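## 4. Handing a task to the arm

The Pundex sales sheet promises 40 percent less handling. Don't plan your shift around that number. At Kyei we still keep one person at each table, and the job has mostly changed from picking things up to watching something else do it.

1. Clear the last batch and set out the new items with space between them.
2. Start with one item. Run it 12 times before adding a second.
3. Write down every stop, including the ones you fix yourself.
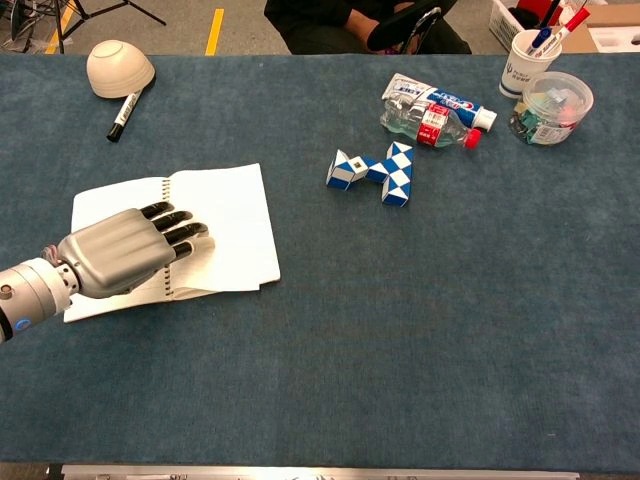

4. If the hand stalls on paper or anything thin, press Hold and wait for the arm to settle before you reach in.

**Caution:** Hold doesn't cut the power. Use the main switch before you touch the fingers.

**Note:** "Unattended mode" (menu 216) is switched off here. Yaa Antwi can turn it on, and so far she hasn't seen a reason to.

5. At shift change, give your stop list to Zuweira Dramani. Time spent watching is logged as work, whatever the Pundex report calls it.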